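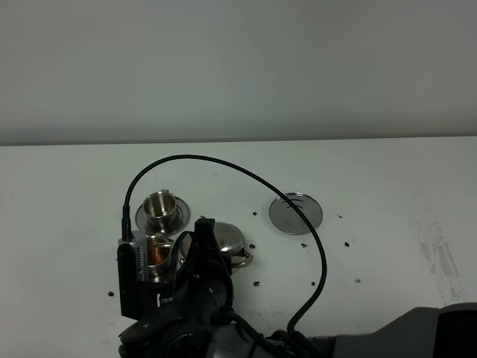
I've had the Andadico gripper kit on our tabletop arm for 14 days now, and I really wanted to give it five stars. It came with a camera mount, a decent pair of fingers and a manual I could follow (rare!). I paid 600 for it from Griffiths, shipping included.

So let's get to the fault. Every so often the grip force drops for a moment when the wrist turns, and whatever you're holding goes with it. Foam blocks, fine. Stainless steel tableware – not so fine, and very loud. I logged 256 picks and got almost 14 drops, if you count one I'm still arguing over with Elis Nicholas.

Round knobs are where I'd be most careful. There's so little to hold on to, and a small slip means a lid on its side or worse. I only run ours with water out of the picture completely, and I keep my hands back until the arm is parked. 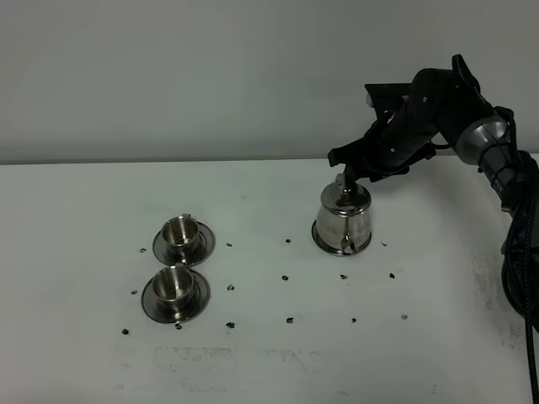
Fingers on the teapot knob, with the two cups over on the left.

Support at Andadico told me to tighten the finger screws, which did nothing. Then Meirion Gwynne suggested tying the cable down closer to the wrist, and I've had fewer drops, though not zero. Leave enough slack for a full turn or you'll be buying a new cable too.
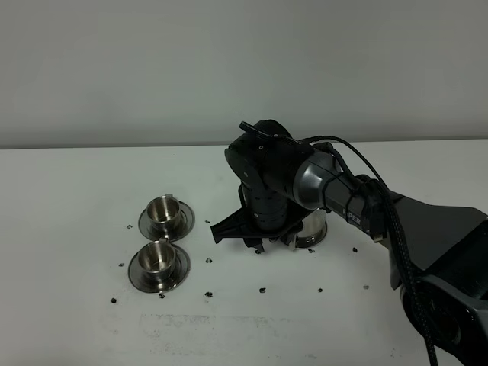 Gripper down low by the third cup. Check your cable run over the forearm.

Three stars from me. Good fingers, lousy strain relief, and I'd wait for the next version if you handle anything breakable.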